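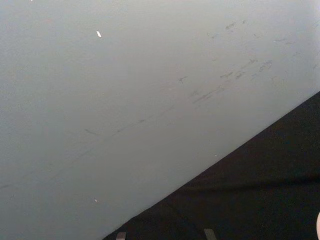
Curling is a sport where players slide heavy stones over ice, and the whole game is a game of rubbing. When two things touch and one of them moves, they rub against each other. Scientists call this friction. Friction often leaves a trace. Look at the dark streaks on the pale surface: many of them are long and go in the same direction, as if something had been dragged over it. You have surely seen similar traces on the floor of your school gym, where shoes stop very fast. Rubber shoes have much friction on a gym floor. A curling stone has only a little friction on ice, and therefore it can travel a very long way after the player lets it go.

How do you play curling?

Two teams play against each other. Each team has four players, and each player throws two stones in every round. A round is called an "end", which is a strange word for something that happens many times in one game. At the far side of the ice there are big painted circles, one inside another. This target has the name "house", and its center is the "button".

When all the stones are thrown, the team with the stone closest to the button gets points. It gets one point for every stone that is in the house and closer to the button than the best stone of the other team. The other team gets nothing in this end.

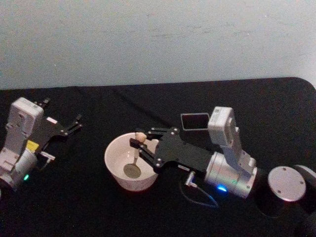 Mirela Oskvand
Children's sports writer, Lencho Junior

11/04/2026

Why is the ice not smooth?

Ice for skating is made as flat as possible. Curling ice is different. Before the game, a worker walks backward along the ice and sprinkles small drops of water on it. The drops freeze and become little bumps. The players call them "pebble".

If you turn a curling stone over, you will see that the bottom is not flat. It is hollow in the middle, a bit like the bottom of some cups. Only a narrow ring touches the ice. So the ring travels on top of the bumps, and there is less rubbing than on flat ice.

Why do they sweep?

This is the question that every child asks first! Two players run in front of the stone and rub the ice very hard with brushes. They are not cleaning up after somebody, although they do also push away small pieces of dirt.

The brushes make the top of the ice a little warmer. Then the stone has less friction and slides farther. It also goes straighter. Good sweepers can help a stone that was thrown too softly, but they cannot help a stone that was thrown too hard. It will go through the house and out on the other side.

Why does the stone turn?

The player turns the handle a little when letting the stone go. The stone then spins slowly, and its path bends to one side. This bending is called "curl", and the sport has its name from it. With curl you can send your stone behind another stone and hide it there. Scientists still discuss why exactly the stone bends in this way.

Where can children try it?

The ice hall in Plotville has 453 seats and a children's hour every week in January. Beginners there use lighter stones. In Nurkgate the youth final was watched by 4,000 people, and the winning team got the Trundetti Cup.

Bring warm trousers and gloves. Shoes with a clean sole are also needed, and the hall will lend you a slider, a smooth piece which goes under one foot.

Words to remember

Friction: the rubbing that slows down moving things.
Pebble: the small frozen bumps on curling ice.
House: the circles where the stones should stop.
Button: the center of the house.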